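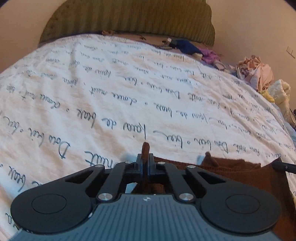 Oct 4, 2020. Second session on the Klinhom psalter leaves, with Rungnapa at the other table. Started with the pew booklets for the All Souls reading, as Father wants the parish to take the responses again and the old sheets have the people's lines in the same weight as the lector's. Set the responses in bold at 26 point for the large-print copies and left the rest alone. I had thought of a script face for the psalm refrains, but rows of black cursive on white, like the printing on the duvet cover, run together when you have to find your line and say it aloud. Went with the plain roman.

Test fold on the Omstead cream, then on the Skerkix white. The cream cracks at the spine if folded against the grain. White is fine both ways but shows through a little under the Litany, where the type is heavy. Will use the white and move the Litany to a right-hand page with a blank behind it.

Count needed is 110 large-print and 500 regular. We have over 461 sheets of the white, exact number on the shelf card, so another pack has to come from Clendberg before the regular run. Nantana has the account number.

Psalm 130: the proof had "more than watchmen for the morning" only once. It should be there twice. Corrected in the master file, not yet in the large-print file. Check also that the congregation has the second one. In May we gave both to the cantor and people came in anyway, so half the church was speaking and half was waiting.

Rungnapa read the lector part out loud and I answered for the people, with the booklet at arm's length. The page turn before "Eternal rest" comes too soon. She was still on the prayer when I had to turn. Moved two lines back and it reads better, though the foot of page 6 is now tight.

Left to do:
Large-print file, Psalm 130.
Ask Nantana about the sung Amen — one or three.
Long-arm stapler is jamming again on the thick copies. Sewed one with linen thread, three holes, and it lies flatter. Too slow for the whole run but could do the lectors' copies that way.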